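How to Flatten Curled Paper (Without an Iron)

2022-03-11
By Nelly Henao

Print this page | E-mail to a friend

I've been rescuing rolled-up prints and old letters at my kitchen table for years, and I still get asked how to do it at least once a month. So I've finally typed it up.

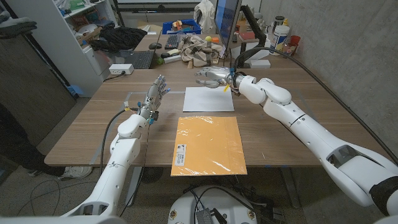
What you'll need

Two sheets of clean white blotting paper, bigger than whatever you're flattening. A smooth board (I use an old melamine shelf). A few heavy books. A plastic tub with a lid, a bit of wire rack that fits inside it, and a splash of water. Dry, clean hands beat cotton gloves for this job, in my opinion – gloves catch on every little tear.

First, check the ink

Dab a barely damp cotton bud on an inconspicuous spot. If any colour comes away, skip the tub and go straight to pressing it dry. Fountain pen, felt-tip and watercolour are the usual troublemakers. I learned this on a birthday card from my aunt and I'm still cranky about it.

Relax the paper

1. Put a centimetre of water in the tub and sit the rack over it, well clear of the surface.
2. Lay the paper on the rack, still loosely rolled. Don't force it!
3. Lid on, and leave it for 3 hours. Have a peek every so often, and if you see droplets forming on the paper, take it out straight away.
4. When it unrolls without fighting you, it's ready. Thick posters can want a fair bit longer.

Press it

Lay one blotter on the board, then your paper, then the second blotter, and smooth it out from the middle with the flat of your hand. Books on top, spread evenly to the corners. Swap the blotters for dry ones after the first hour and again that night. Then walk away for 8 days. I know! But I pulled a map of Fustow out early last December and it curled right back up like a possum in a hat.

My friend Mwajuma Kariuki skips the tub altogether and just presses hers for a month, changing the blotters whenever she remembers. Works fine on light stuff like receipts and sheet music. I wouldn't try it on anything that's been in a tube since the eighties.

Leave glossy photos, parchment and anything mouldy to a conservator, please.

Contact Nelly | © 2022 Nelly Henao | Back to top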